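Drorside visit, 9 Dec 2018. Typing this up on the bus, will fix later. 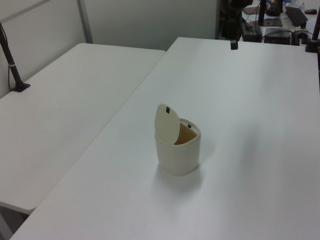
Got there late, missed the coffee. Manikandan Sastry met me at the side door and we went straight in. Esari has the ground floor, Cerel upstairs. Only had time for Esari. Sunday so pretty quiet, which suited me.

First up was the bins. Small tabletop ones, cream, swing lid. I figured five minutes, we spent closer to forty. The lid is the whole argument apparently. They want it to stay up when you push it back, so you can scrape a plate with one hand, and then drop shut with a light tap. November batch was too stiff, per Manikandan. He had a stack of comment cards from the home trial, 66 households, and most of the grumbling was lid, lid, lid. A few about color. Cream shows tea, someone wrote.

I tried one. Open is easy. Closing I needed two goes. Might be me.

Things I asked:

- Liner bags? Any small bag, fold it over the rim. No special size, thank god
- Cleaning? Warm water and dish soap. They don't recomend the dishwasher
- How many so far? 800 made, another 1000 on order for spring
- Bigger one? Maybe. Depends on Poduval, who do the molds

Liked the tables. Big white matte ones, a bit scuffed, you could spread out a whole kitchen on them. Want some for our back room but where would they go.

Then Sivaprasad Rao took me through the packing corner. Flat cartons, paper tape, no foam. Cartons come in bundles of 200 and he says the corners still get crushed in the van. Showed me two bad ones. Not great. He's trying a thicker board after the holidays.

Didnt see the paint room, locked. Didn't get to Cerel either, so that's another trip.

To do: send Manikandan our shelf depth, ask about a gray one, get the price list again (mine has coffee on it, from home).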